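Where the phone goes at night

I have been trying to keep my phone out of the bedroom since August. Putting it on the kitchen counter lasted three days. The counter is where everything else ends up, so it got buried under mail and I went hunting for it at six in the morning with the alarm going off under a grocery flyer.

Katia Vitale, who I used to share an office with, keeps hers in a soap dish by the front door. I liked the idea but I don't own a soap dish that big, and my phone has gotten thicker with the case on it. So I went through the closet to see what I already had before buying anything.

Most of what I found was too deep. A shoebox works for a night or two, but you stop seeing the phone in there and then you forget to charge it. A cereal bowl is fine except that somebody always wants the bowl. What I settled on was a long white plastic tray from the bottom of the closet, left over from when I tried to organize the desk drawers. It never fit the drawers. The sides were too high and the drawer wouldn't close over it.

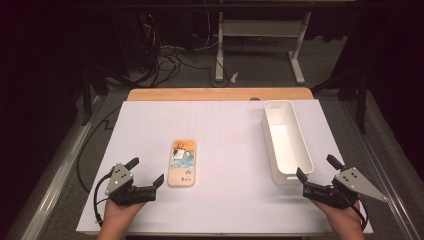
The phone and the tray, on the white board.

The tray is much longer than it needs to be for one phone, and I went back and forth on that. A shorter one would take up less of the shelf. But the extra length means the charger cord can lie in there too, along with my reading glasses and the key to the mailbox. I don't want it to turn into a junk tray, so those are the only other things allowed.

I like that the corners are rounded. The square bins I had before collected crumbs and lint in every corner and I had to dig them out with a cotton swab. With this one I can run a damp cloth around the inside and be done. White does show dust, and I wipe it about once a week.

The case stays on the phone. I thought about taking it off at night so everything would lie flatter, but it has a picture on the back that I'm fond of, and bending the case on and off twice a day would wear it out at the edges. It goes in face down with the picture up — easier to spot in the morning, too.

The shelf is in the hallway, at elbow height, next to the outlet. I bought a cheap alarm clock for the bedroom and set it for 6. It ticks, which I'm still getting used to. My neighbor Guido Carbone has offered me a clock radio from his basement, and if the ticking keeps up I'll probably take it.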